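Trade secret

A trade secret is information that has business value because it is not generally known and that its owner takes reasonable steps to keep private. Formulas, customer lists, source code and production methods can all qualify. Unlike a patent, a trade secret is not registered, and it has no fixed term – protection lasts as long as the secrecy does. A patent usually runs for 20 years and requires the invention to be published.

Misappropriation

A claim normally arises when someone acquires, uses or discloses the secret by improper means, such as theft, bribery or breach of a confidentiality agreement.
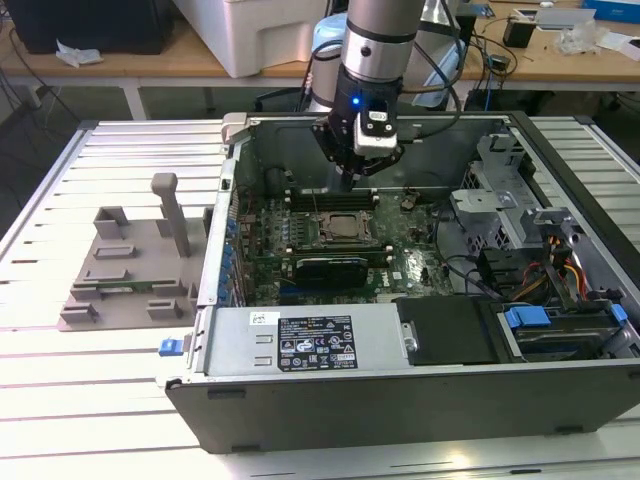 Independent discovery is a defense. So is reverse engineering, meaning the study of a lawfully obtained product to learn how it was made, although a contract may forbid it.

Reasonable measures

Courts look at what the owner did to limit access. In Broltico v. Melnychuk, the recipe files were open to all 500 employees and the claim failed. Legal writer Isabelle Leclerc has criticized the ruling as too strict on large employers, while Svenja Riedl has defended it.
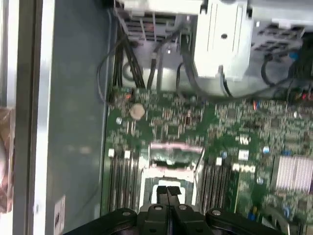

Remedies

A court may order the defendant to stop using the information, award damages or both. Under federal law in the United States, a civil claim must be filed within 3 years of the date the misappropriation was or should have been discovered.

See also

Non-disclosure agreement
Non-compete clause
Patent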